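Stirna simulation seat for tabletop arm planning

Plan the cell before you pay for the arm

Product group: planning software and services
Order number: 1164
Supplied by: Ornley, robot planning and equipment

The Stirna simulation seat is a license and service package for teams that want to buy a robot arm for work on a table and are not yet sure which arm, which mounting and which sensor they need. You get a working model of your arm in a furnished room, you move it, and you see where it reaches and where it hits. After this you make the budget.

We sell arms also, so please read this page with that in mind. But most returns we had in the last years came from a wrong choice of size or a wrong place of mounting, and a return is expensive for both sides. The crate, the transport and the new calibration are not refunded by any supplier I know.

What is in the package

One named user seat for the Stirna simulator, valid for 2 years
The Itinis room library, with household rooms, furniture and loose objects
One arm model prepared by us according to your data sheet, with links, joint limits, wrist, sensor and marker plate
Two planning sessions by video call with our engineer
A written equipment list at the end, with quantities and open questions

Price of the seat: 3000 euros without tax. A second and third seat at the same address are half price. If you order an arm from us within the license period, we deduct the price of the first seat from the invoice of the arm.

Why a room and not an empty floor

Many planning tools show the arm on a gray grid. On a grid every arm looks good. The problems begin when there is furniture, a plant with wide leaves, a vase that stands exactly where the long link wants to pass. For this reason the room library was built with ordinary things of different height and shape, and you can place them as you like.

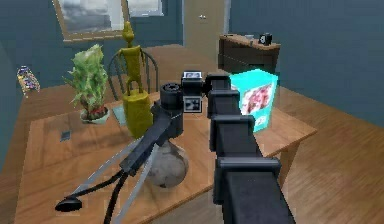
In our experience the first question should be the height of the mounting. Customers usually ask for reach first, and they buy a longer arm than necessary. A long arm needs a stiffer base, and a stiffer base costs money that was not in the plan. Try the shorter version at two or three heights before you decide.

The second question is what the links do while the wrist is in a good position. It can happen that the wrist is free over the middle of the table and another part of the arm is very low above an object. In the simulator you can turn on the collision shapes and see the distance for every link. Please use it also for the cable. Cables are often forgotten in the budget and in the model, and later somebody has to buy longer ones.

The third is the sensor. A module on the wrist sees well from close, but the arm itself can cover a part of the view. If your task needs the full table all the time, plan a second fixed sensor and its stand as separate lines in the budget.

What you should budget besides the arm

The list below is what Unai Rivas, our planning engineer, goes through in the first session. You can prepare it before and save time.

Mounting: column, table clamp or floor plate, with the screws
Controller and its place, with free air on the back side
Cables in the real length, plus one spare set
Sensor, bracket and marker plates
Gripper or other tool, and the adapter to the wrist
Emergency stop and, depending on your risk assessment, a fence or scanner
Computer for control, separate from the office computer
Training for at least two persons
Transport, unloading and customs where it applies
Service contract from the second year

The adapter is a small part but the most frequent reason for a late start. Check the bolt pattern on both drawings.

What the simulation does not tell you

It gives good answers about reach, collisions and field of view. About soft objects, leaves, cloth and friction it gives only an indication, and you should not sign a purchase for a gripper on this basis alone. For such tasks we recommend to rent the gripper first. Light is also simplified. A window in the model is not the same as your window on a bright winter afternoon, so keep some money for blinds or lamps.

Cycle times from the simulator are normally better than in the real cell. Add a reserve to them in your calculation.

Computer requirements

A desktop computer with a dedicated graphics card is needed. Laptops work for small rooms - please ask for the test file before you order. The simulator runs on Linux and on Windows. An internet connection is needed only for activation and updates.

Delivery and terms

The license key is sent by e-mail after payment. The arm model takes 3 weeks from the moment we have the complete data sheet and the drawing of the wrist. If the manufacturer does not give out the joint limits, we can measure them on the arm, but this is charged by the hour.

Schools and universities receive a separate offer. For public tenders we can split the package into license and service, so that each part goes to its own budget line. If your budget year closes early, write to us before February.

From a customer

"We had planned the bigger model for our kitchen lab. After the first session we changed to the smaller one on a higher column, and from the difference we paid the second sensor. I would have liked more examples in the manual, it is a bit short." - Blažena Hájek, Delić

Related items

Additional room set, Itinis library
Arm model update after change of tool
Planning session, single

Prices and terms on this page were last checked on 12/8/18. For an offer, please send the data sheet of the arm, a sketch of the table with dimensions and one sentence about the task.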